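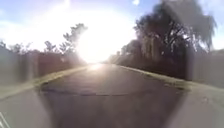
Low sun on the way to work - what do you do?

mbielecka
Posted in: Commuting and daily driving

Hello all. In November I changed to the early shift and now I drive east in the morning and west in the afternoon, so I have the sun in my face two times each day. The road is straight and there is no other way that makes sense for me. With the visor down I still see very little when the sun is just over the street. I am 158 cm tall, so maybe the visor is made for other people. Do you use special glasses, or do you just drive slowly? I would be thankful for real experience, not advertising.

ruchti_m
Clean the windshield from the inside. Most people wash only the outside. There is a gray film on the inner side which you do not notice until the sun is low. I use a dry microfiber cloth first, then a damp one, then dry again. Do it every second week and you will see a difference.

Dorottya M.
I agree with the cleaning, but for me the glasses made more difference. I bought polarized ones from Flanidel. They take away the shine from a wet road, and this was my bigger problem. One warning - with polarized glasses I can not read the display in my car very well.

ruchti_m
Then I would not call it a good solution. If you can not read your speed, you have exchanged one problem for another.

Dorottya M.
I can read it when I move my head a little. I did not say it is perfect. You have a car with needles, I think, so it is easy for you to speak.

leidy_n
Please do not buy the yellow "driving glasses" from the gas station. My brother has a pair and they do nothing against glare.

For the height problem: raise the seat, if your car allows it. I raised mine 4 cm and the visor finally covers the right place.

kesel225
I leave home 20 minutes later. Problem solved.

mbielecka
@kesel225 My shift starts at six-thirty, they will not wait for me :)

@leidy_n My seat has a lever on the left side that I never touched. I will try it tonight.

D. Ortner
May I add something about the other drivers? When the sun is behind you, you see everything very well and you forget that the people coming toward you see almost nothing. I switch on my headlights then, also in full daylight. And leave more distance to the car in front.

ruchti_m
Agreed with Ortner, lights on.

mbielecka
Small report. I cleaned the inside glass and the cloth became quite dark, I was ashamed. The seat is also higher now. It is better, but at the crossing before the bakery I still have to slow down a lot. I will look at the glasses after payday.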